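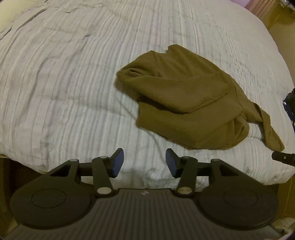 # Predden Folk & Roots Weekend: Your Questions

Last updated March 13, 2023

Thank you for all the messages since tickets went up! We love hearing from you, and we've gathered the things people ask most often so you don't have to wait for us to get through the inbox.

## When is it, and how long does it run?

The last full weekend in April. Gates open at noon on the first day, and the final set on the second day wraps up by ten at night, because the park has a sound curfew and we would very much like to be invited back.

## How many tickets are there?

There are 1,094 for each day, counting both the lawn and the tent seats. Last year we sold 878 on the first day and thought that was wonderful, so if you're the type who likes to decide at the last minute (we understand, half of us are the same way), please don't leave it too late this time.

## Who is playing?

The full schedule goes up at the start of April. For now we can tell you that Ekari will close the first night with their full horn section, and that Tratico are coming back with the accordion-and-two-drums lineup so many of you wrote to us about after their last visit. There are four stages this year, one of them just for singers and their guitars, tucked under the trees by the pond.

## Are there songs in languages other than English?

Oh yes, plenty! More than half the acts sing in another language for at least part of their set. Some introduce each song in English and some simply play. We print short notes on the lyrics in the program, which is free at the gate.

## Can I bring my kids?

Please do. Children under 12 get in free with a grown-up who has a ticket. The small stage is gentler on little ears, but we'd still pack ear protection for the big tent – the bass carries farther than you'd think.

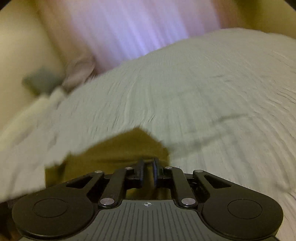 ## Can I bring my own chair or food?

Low folding chairs are fine on the lawn, as long as they stay behind the painted line. You can bring food and a sealed bottle of water. Glass has to stay in the car, and so do coolers bigger than a backpack.

## Where do I park?

The Van der Linden lot, across the road from the main gate, has 700 spaces and costs nothing with your ticket. It does fill up by midafternoon. If you're coming later than that, try the shuttle from the train station, which runs every half hour and drops you right at the ticket booth.

## What if it rains?

We play on. The big tent is covered, and if one of the open stages has to pause for lightning, we move as many sets as we can under the canvas. Umbrellas block the view for the folks behind you, so a raincoat is kinder.

## Can I get my money back?

Up to two weeks before the weekend, yes, in full – just reply to your confirmation email. After that we can't refund you, but you're welcome to pass your ticket to a friend, and the name on it doesn't need to be changed.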